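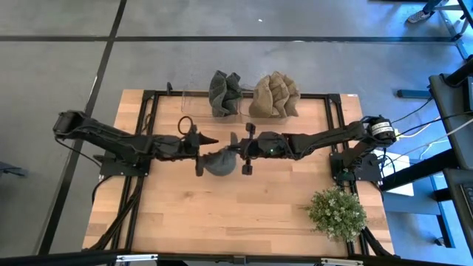

# Sosterness Pride: your questions, answered again

Last updated 13 May 2024. The march is in June, as it was last year, when most of these questions also came in.

**Do I have to register to march?**

Only if you're bringing a group of more than 18 people or anything with an engine. Everyone else can turn up at Kolev Square and join in behind whichever banner is least embarrassing to them.

**Is it true the council tried to stop it?**

The council asked us to move to the ring road, on grounds of "traffic flow". Sosterness has one set of traffic lights. We appealed, and Damir Babić spent a long evening reading the highways policy aloud to the people who wrote it. The permit now covers the original route, for up to 1000 marchers.

**I heard there's a petition against you.**

There is. It had 276 signatures when it was handed in, several of them from other counties and one from a Mr D. Duck. Ours in support had 1476, and we did take the ducks out first.

**Will there be protesters?**

Probably the usual ones, with the usual placards. They are allowed to stand on the far side of Otby Street and they generally do. Please don't argue with them, however good your line is. Stewards in yellow will walk between the two pavements, and the police have agreed to keep both ends of the street open.

**What should I bring?**

Water, sun cream, a hat and shoes you've met before. There is no shade between the square and the river.
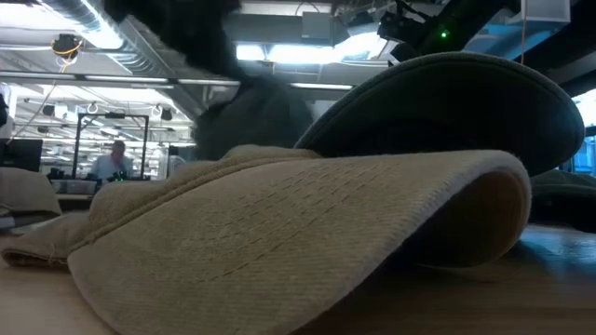 Yi-chun Chiu writes that we should also mention earplugs, having marched last year directly behind the samba band and heard very little until the following afternoon. She adds that the quiet section at the back was lovely and that more people ought to know it exists. It does exist. Look for the white flag with the Q on it.

**Can I come if I'm not out?**

Of course. There is no list of names. Press photographers stay at the front and by the stage, so if you'd like to avoid the local paper, walk in the middle or the quiet section. Plenty of people come along as "somebody's friend" and we have never asked whose.

**Is the route step-free?**

Yes, apart from the cobbles at Fadesow Bridge. Wheelchair users and anyone with a pushchair can take the riverside path and rejoin by the bandstand. A steward will go with you if you want one.

**Can my company have a float?**

Does your company do anything for its LGBT+ staff in the other eleven months? Tell us what, in writing, and we'll talk.

**What if it rains?**

We get wet.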